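Modise folding drying rack: five months in

I killed my dryer in the spring. Well, the dryer killed itself, with a smell like burnt toast, and the repair quote was so silly that I decided to try living without one for a while. I already had a cheap wire rack that leaned to the left and dropped socks behind the radiator, so step one was buying a proper one. I went with the big Modise, the floor-standing kind with the wings, and paid $155 for it at Gangate. Yes, for a drying rack. I know! I walked around the store twice before I put it on the counter.

It comes flat in a long box with one sheet of instructions. There's barely any putting together to do. You push on four rubber feet, clip in the wings and tighten two knobs on the back legs. I had one foot that refused to go on and I ended up running it under the hot tap, after which it slid right up. The knobs could be bigger. My hands aren't large and I still find them fiddly, and they do need a quick turn every few weeks or the back legs get a bit of a wobble.

Once it's up, though, it's a solid thing. There are 12 rails across the middle and then the wings on top of that, and the rails are nice and thick, so shirts don't get that sharp ridge across the belly. The old rack gave me a ridge on everything. I can get a full load on it with a little air between things, or a load and a half if I cheat and double up the pillowcases (don't double up the pillowcases, they come off smelling like a pond).

What surprised me most was how little space it takes when it's folded. It goes behind the bedroom door and stays there. Opening it is a two-hand job, and the left wing on mine catches a little before it drops into place, with a clack loud enough to wake the house. I've stopped doing laundry after 10 p.m. for that reason alone.
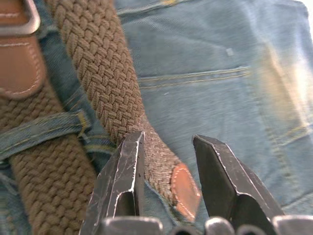
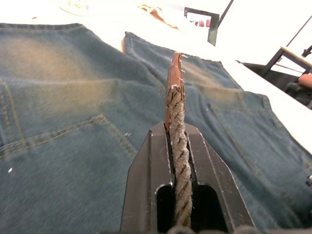
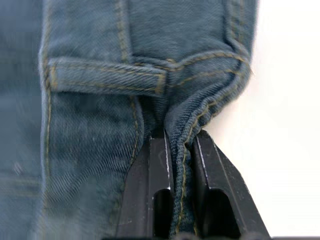
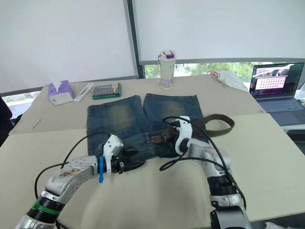 Home & Laundry reviews
Posted in August from Wovham by the Ferau house blog

Okay, heavy stuff. Jeans are the big test for any rack and the Modise does fine with them, as long as you're sensible. I hang them by the waistband from the outer rail with the legs straight down, inside out, and the pockets pulled out like ears. The pockets and the thick seams are always the last part to dry. Two pairs on one wing is my limit. With three, the wing starts to dip, and I don't want to find out what four would do. And take your belt out before you wash them - I say this as a person who has run a belt through a full cotton cycle and listened to the buckle go around for over an hour.

Towels are a mixed story. Hand towels, great. Bath towels hang down far enough to brush the rail underneath, so they dry in a stripe and you have to flip them halfway. Sheets are worse. I fold a fitted sheet over the whole top like a tent, which means nothing else gets dry that day. In warm weather I carry the whole rack out to the back step and all of this stops mattering, everything's done by lunch.

A few smaller gripes. The white coating has already chipped near one of the hinges, and I'm keeping an eye on it for rust. The little hooks on the ends are supposed to hold hangers, but only skinny wire ones fit. And if you need spare feet, you have to ask for part 3408 at the counter, because the store's website doesn't list it anywhere. They did have it in stock when I asked, and the pair was cheap.

Would I buy it again? I would, yes, if you have the room to leave it open overnight. In a tiny studio I'd get the smaller one without wings and save the money. I still haven't replaced the dryer. I miss it for exactly two things, warm socks and fluffy towels, and I may crack when the weather turns. For now the Modise is holding up, and my shirts have never looked better.

Four stars. The fifth would be for bigger knobs and a quieter left wing.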